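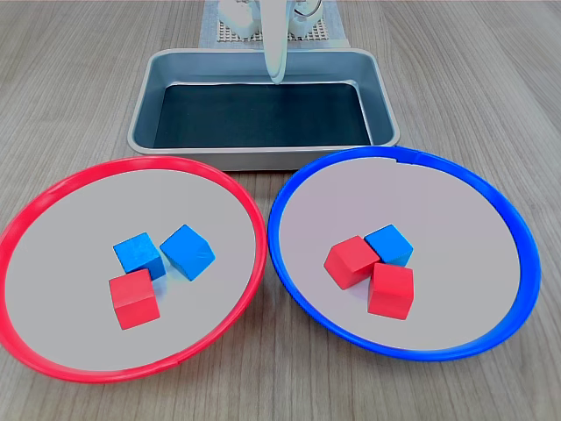
Fonda Toy Library - Frequently Asked Questions
Last updated 11 November 2024

Please read before emailing. We get alot of the same questions and replies are slow in school holidays.

Who can join?
Anyone with kids in their life. Parents, grandparents, foster carers, family day care. You don't have to live in Bravulberg but you do have to get back here to return things.

What do I need to bring?
Photo ID and something with your current address on it. Power bill, rates notice, whatever. Phone screenshot is fine as long as we can read it.

How many toys can I take?
6 items at a time. A puzzle is one item. A train set is one item even though it comes in a huge tub. Costumes are one item each, hat included.

How long can I keep them?
3 weeks. You can renew once online if no one else has a hold on it. Ride-ons and party packs can't be renewed, sorry.

How do I renew?
Log in, My Loans, tick the box, hit Renew. If the box is greyed out somebody is waiting for it. Please don't ring to ask who.

I forgot my password.
Use the reset link. Check your junk folder. Still nothing - email us and we'll do it by hand next open session.

What does a borrowing bag have to do with it?
Everything goes home in a bag with a contents card. Count the pieces against the card before you leave, then again before you bring it back. Tell us at the desk if the card is wrong and we'll fix it on the spot.

A piece is missing. What now?
Have a look under the couch and in the car. If it hasn't turned up by the due date, bring the rest back anyway and we note it on the card. Small parts usually a small charge. If the toy can't be used without it, you may be asked to pay for a replacement. Found it months later? Bring it in, we refund.

Something broke.
Happens. Tell us, don't glue it. Superglue has killed more toys here than toddlers have. Normal wear is not charged.

How do I clean toys before returning?
Plastic: warm soapy water, rinse, dry properly.
Wood: damp cloth only, never soak. Wooden blocks swell and the paint lifts.
Fabric: cold wash, line dry, no softner.
Anything with batteries: wipe over, keep it away from the sink.

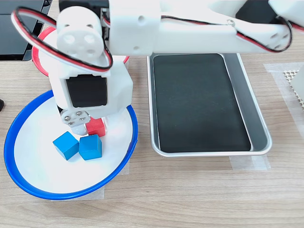
White arm over a blue-rimmed bowl, light wood table.

Late fees?
Yes, per item per week, rate is on the board at the desk. Let us know if you're sick or away and we'll generally extend it. Gastro in the house - please KEEP the toys until everyone is better. No fee.

Is everything safe for under threes?
No. Check the sticker on the bag. Green sticker is OK for babies, orange is not. Supervise either way.

Can I reserve something?
Full members can. We hold it for one session, then it goes back on the shelf. Trial members can't reserve.

Can I donate toys?
Depends. Shelves are pretty full, with over 300 toys in the catalogue at last stocktake. We do want: construction sets with all parts, outdoor things, puzzles for older kids. We don't want: soft toys, anything with a cord, anything recalled, free toys from takeaway places. Ask first. Please don't leave boxes at the door, they get rained on.

Do you hire for parties?
Yes, party packs include play tent, tunnel, parachute and skittles. Book well ahead for March, it always goes early. Bond applies, back the same week.

Do you have anything in other languages?
Some books and card games. Search "language" in the catalogue.

Where do I post a cheque?
PO Box 468, Bravulberg. Card at the desk is easier.

Parking?
Out the back, off the lane. Not in the bakery's spots, they do tow. Pram access is by the side ramp - front door has a step.

Cancelling membership?
Return everything, then email. Any bond goes back to the account it came from.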